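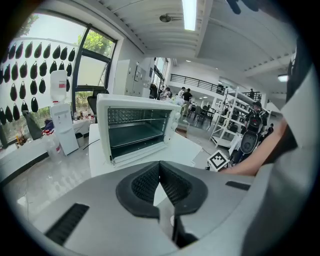

Coltside kitchen, toaster oven corner, door down. Water dispenser to the left.

Coltside Shared Kitchen: progress report to Kasbridge
2018-04-03
Prepared by Kalliopi Nikolaidis

Kalliopi here, writing this between two deliveries so excuse the shorthand. Full accounts come separately from Ayman Zaki. Receipts are scanned, he is still putting them in order.

Where we are

Room is open and in use. Small kitchen corner, tables, the long counter under the window. Not finished. The sink side is behind (see below), everything else you paid for under part one is in.

Lunch use is up. 63 people signed the kitchen sheet last month, which is more than we put in the application. Mostly the sewing group and the Polska conversation class, plus whoever is in the offices upstairs. Quite a few don't sign so the sheet is on the low side.

Toaster oven

White one, two knobs, one wire rack. It's on the white table near the dispenser for now. Sorin wanted it up on the counter, I didn't. The door folds down and on the counter it would be right where people lean to open the window. Leaving it on the table until the shelf is up, then we look again.

Popular. Too popular between twelve and one. We have put a sheet up asking people to keep it to 3 minutes for bread and to use foil under anything with cheese. Foil is being ignored. Crumb tray gets emptied at the end of the day by whoever locks up, that part is working.

Still to do on the oven: second rack, oven gloves (had two pairs, have one glove), a heatproof mat for putting hot things down on. Table top is white and will mark.

Cable behind the oven needs a clip. Kamarul Siregar has it on his list, he'll do it the same day as the shelf.

Water

Dispenser is in, jug on top. People like it, much less queueing at the sink. Delivery is every second week and that is not quite enough, we ran dry twice. Have asked the supplier for a price on weekly. Will send it when I get it, please don't approve anything yet.

Lifting the full jugs is a problem. They are heavy and only a few of us can get one up there without spilling. Zlatko Trajkovski has been doing nearly all of them and he is away in August. Looking at a stand that tips, or a lower model. No decision.

Small wastebasket at the foot of the dispenser was meant for paper cups. It gets teabags, banana skins, everything. Needs a lid or a bigger bin next to it. Bigger bin probably.

Seating

Using office chairs for the moment, the mesh back kind, from the upstairs clear-out. Free. They roll, which is fine for the class and not fine near a hot oven. Proper chairs are in the budget line and I'd like to go ahead and order. Ayman has two quotes, the cheaper one stacks.

Window counter

Best thing in the room. Long, white, good light, wipes clean. The sewing group lays out patterns on it in the morning and then it's lunch space. Please can we keep it clear of appliances, I know the orginal plan had the kettle and microwave there. I'd rather move both to the back wall.

Money, short version

Spent under small equipment so far: 300, inside the line. Shelf and fitting not invoiced yet. The 1000 for plumbing is untouched, the plumber has rescheduled and I'm chasing. If he moves it again Sorin Lazarević knows someone else, cost would be similar but I'd want your ok in writing first.

What went wrong

Sink. Already said. Slow drain, same as before.

Sockets. There's one double on that side of the room and it is not enough. No extension leads, we agreed that, so it's one appliance at a time untill the electrician has been. Makes lunch slow.

Cleaning rota. Fell apart in the second week. New one is by group and not by name, the class has it first.

What we need from you

Ok to order the stacking chairs.
Ok to move the kettle and microwave to the back wall.
A yes or no on carrying the plumbing money over if the work slips past the period end.

Next report will have the shelf, the cable, and the sink if we're lucky. Come by at lunch if you want to see it busy, bring your own mug, we are short of those too.

Kalliopi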